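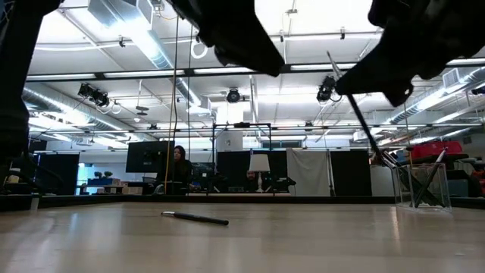 I keep my house with methods I learned from my mother, so I did not expect to bring home any tips from an open day about robots. My neighbor Solange Vidal had two places for the visit at Brovent, and I went mostly to keep her company. The work they gave to the robot was one I do every evening after the children: put the pens back in the holder. It was holding one long thin black rod on a slant toward a clear holder which already had a bunch of dark pens in it, and a black marker was still lying on the table. I watched this for a long time and I thought about my own desk.

What I changed at home after the visit:

Use a square holder with a wide mouth. My old one was a narrow jam jar and each pen had to be pushed between the others. With a wide one you let the pen drop and it finds its place.

Choose a clear one if you can. I see now at once when the good scissors are missing. Wash it with warm water and a little dish soap, never with alcohol, which can make small cracks in acrylic.

Keep the holder always in the same spot. Inès Collet, our guide, told us that a machine likes it when things do not move from one day to the next. My husband is the same. I put a small piece of tape under the holder, and it stays.

Do not fill it to the top. I took everything out of ours and found 49 pens and pencils, of which 9 did not write at all. I kept one third on the desk and the rest went in a shoe box.

Markers should be stored lying down, in a drawer or a flat tray, most of all those with two tips. If they stand for months, the ink goes to one end. Ballpoints can stand, with the tip down.

For marker on a light wooden table: put a little rubbing alcohol on a cotton pad and touch the spot without rubbing wide. Try first under the table, where it does not show, as some varnishes become dull.

To test old pens quickly, write on the sole of a rubber shoe. It often wakes up a ballpoint that refuses paper.

The visit is free but you must write your name in advance, and the next one is in April. Take a sweater, I was cold in the big hall. Solange wants to go again and ask if it can fold fitted sheets.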